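Juvden small watering can, three months in

I went through two bad watering cans before I bought the Juvden. The first was a big green thing from the garden center that held way too much and dumped it all in one go (goodbye, fern). The second was cute but the spout was so short and fat that I ended up mopping the desk every time I used it. So when I saw the Juvden in pink I figured why not, it was $15 and I'd already wasted more than that on paper towels!

First thing to know is that it's small. The box says 1,000 ml and I measured it with a kitchen jug because I'm like that, and it really does take that much if you fill it right up to the lip. I wouldn't though. Stop an inch or so short or it slops over the low part while you walk. They also make a 2,000 ml one and I thought hard about it, but my plants all live on desks and shelves and I didn't want to be swinging that much water over my keyboard.

The spout is what I'd pay for. It's long and skinny and comes to a thin tip, so you can poke it in under the leaves and get right to the soil. My desk plant has these floppy heart-shaped leaves that hang out over the side of the pot, and with the old can I just hit the leaves and the water ran off everywhere. Now I get a nice slow trickle where I want it. It IS slow, so if you have a lot of big floor plants you'll be standing there a while.

Filling is easy, the top is wide open and it goes under my bathroom faucet with room to spare. The pink is a soft matte pastel, a bit paler than it looked in the listing, and I like it better that way. It does show water marks. I wipe it with a damp cloth every week or two and they come off fine.

Things I don't love: the back part gets slippery when your hands are wet, and there's no mark inside to tell you how much is in there. Also mine came with a sticker on the base that took me a whole evening and some cooking oil to get off - please stop doing this, Juvden.

I looked at the Drudar too, which has 189 reviews and almost all of them good, but it's metal and I've had metal ones rust on me by August. A can that sits out full on a desk needs to not rust.

I leave it next to the plant all week, pink next to the white pot, and it looks like it belongs there. 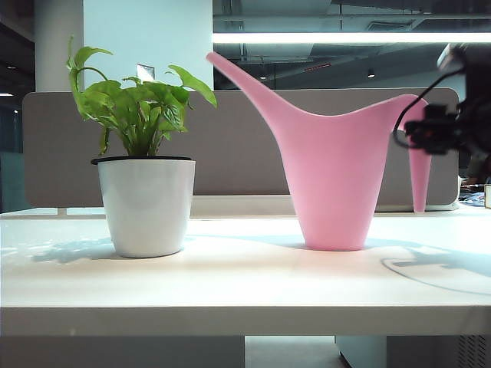
Is it OK to leave water sitting in the can between waterings?

A few days is fine, and I do it so the water gets to room temperature. Any longer and I'd tip it out and rinse, or you'll get a slimy film at the bottom of the spout that's a pain to reach.

Four stars from me, and I'd buy it again. I'd give it five if the back was less slippery. Posted 04/04/2019, will update if anything cracks.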